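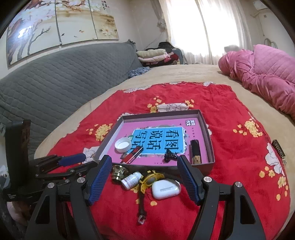

The Long Way Home for a Library Book

Bretine is a river town with one grocery store, one school and a public library that has lent books since 1830. In March the library will stop charging late fees. The town council approved the change by a narrow vote, and people are still arguing over it.

Fees brought in $1,419 last year. Staff time spent on notices and small change cost more than that, according to the library's own report. The same report listed 216 cards blocked for unpaid fees. Most of them belonged to children, and most of the blocked families owed less than the price of a paperback.

The neighboring town of Nondby dropped its fees two years ago. In the first summer, 166 overdue books came back through the drop slot. A few had been out so long that the library no longer had a record of them.

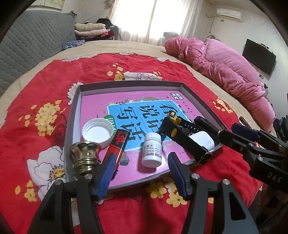
One mother in Nondby said she had stopped going in over a picture book that slid behind a dresser. By the time she found it, she was too embarrassed to bring it back, so her kids read what they had at home.

Lost books are still billed in Nondby, and they will be in Bretine. A book counts as lost after eight weeks. If it turns up later, the bill is erased. Borrowers can also bring in a clean copy of the same title, and Semwal Books on Mill Street keeps a shelf of used ones for that purpose.
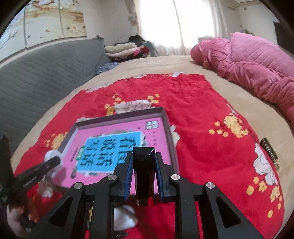 A longtime borrower told the council that a due date ought to mean something, and that people waiting for a new mystery would now wait longer. The library plans to answer that by letting a card borrow nothing more while a requested book is late.

Old fees will be cleared before the change. Blocked cards will work again without a visit to the desk.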